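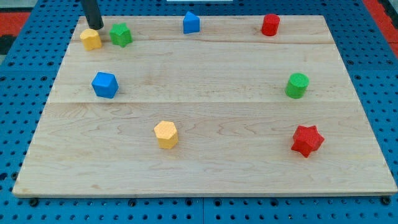 When does the Annan footpath reopen? At the end of October, if the new stile arrives on time.

Jullurby Walking Group, minutes of the meeting held 23/10/2022

I took the notes again, so shout if I've got anything wrong! We had 21 in the room, plus a very welcome cake.

Path: the council wants us to stick to the lower track until the stile is in. Grumbles all round (mine included), but we agreed.

Money: we've got almost 2,000 pounds in the account. We voted to put some of it towards new maps and a decent first aid kit.

Coach trip: Windov it is! Vorska lost by 5 votes, and I'm still a bit sad about it. The coach holds 31, so please get your names down early.

Any other business: muddy boots off in the porch, please. Also, a green flask was left behind last time and it's still in the kitchen cupboard.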